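Midumow – a bedding manipulation set with head-camera video

Last updated: August
14 shares | 3 comments

# Midumow

Welcome, and thank you for stopping by! Midumow is a collection of 3,020 episodes of a two-armed robot working on beds that look the way beds look when people live with them. It was put together at our lab in Rellinbridge over a long and rather cheerful spring, and it goes with our write-up on Jusia, a method for deciding which head-camera images a policy should trust and which it should lean on less.

## Why we made it

Our earlier set, Grimshaw, had one white blanket on one white mattress, and the policies we trained on it were lovely to watch until somebody put a patterned cover on the bed. Then they fell apart. A printed comforter is hard in a particular way – the pictures on it fold up along with the cloth, so half a bear can look like a whole new object, and a real edge can hide in the middle of a busy print. We wanted plenty of that, along with cushions, pillows and the small things that end up on a bed.

We also wanted the blur. Noeline Sheehan, who looked after the labeling, argued early on that throwing out smeared images was making our numbers look better than our robot was, and she was right (she has been very gracious about it). Every episode keeps all of its images, sharp or not.
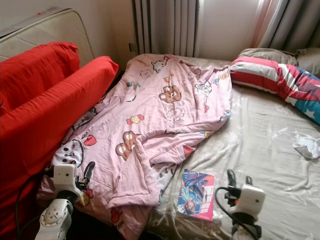

Pink printed cover and red cushions, from the head camera. 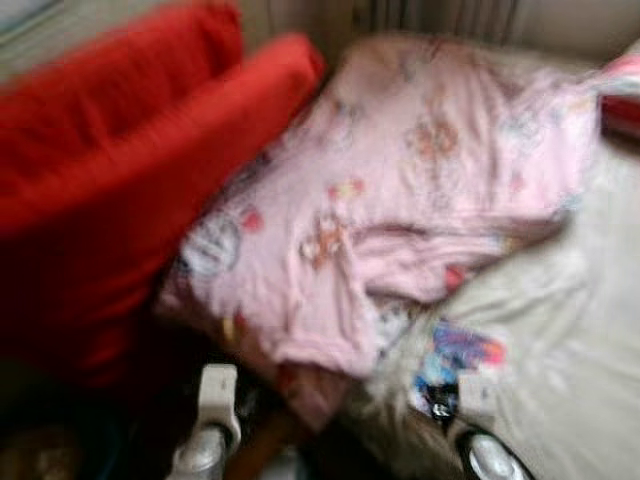
## What Jusia does

Jusia gives each image a trust score between 0 and 1 before it reaches the policy. When the score drops, the policy holds on to its last good guess of where the cloth edges are and lets the joint readings carry more of the load for a little while. It's a small addition, and it trains right alongside everything else.

We held back 276 episodes for testing. With Jusia switched on, the policy finished 36 more of them than it did without, and most of that gain came from printed covers. Plain sheets hardly changed, so if your bedding is all one color you may not see much for your trouble.

## What's in each episode

- head-camera video
- joint positions and gripper opening for both arms
- a short written instruction
- a blur label for every image, checked by 2 people

## Things to know before you use it

The blur labels are a matter of judgment. An image can be sharp on the cloth and smeared at the sides, and we marked those "mixed" – please don't fold them into "sharp" without having a look first. Lighting follows the windows and changes a good deal through the day. If you find a mistake, open an issue and tell us the episode number. We do read them all, though it may take us a bit to write back.

Related
Grimshaw: the plain blanket set
Jusia training code and settings
Notes on labeling blur by hand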